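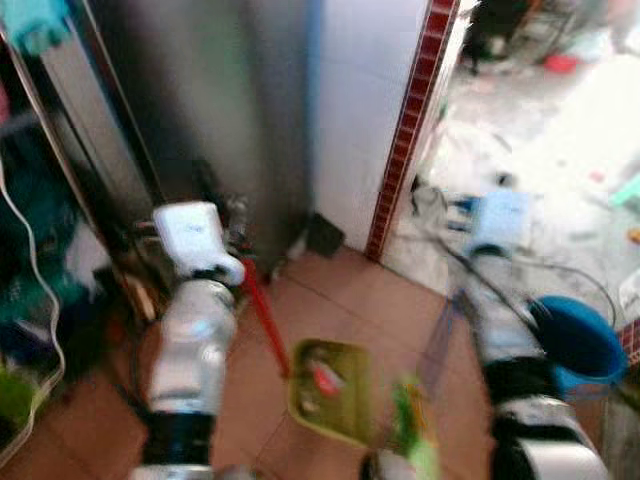 Dusham, June

Ticket 18: policy drops sharply on sweeping task, head view only
Status: open
Assigned to: Noboru Imai

Success over 40 trials fell to 11 with the head view as sole input. Failures cluster on views as smeared as the one attached – both arms, the dustpan and the red pole all lose their edges.

Tried: blur filter on the training set, 24 episodes removed. No change.
Tried: blur added as augmentation. Pole position error lower, grasp timing still late.

Next: shorter exposure, then repeat on the Millberg split.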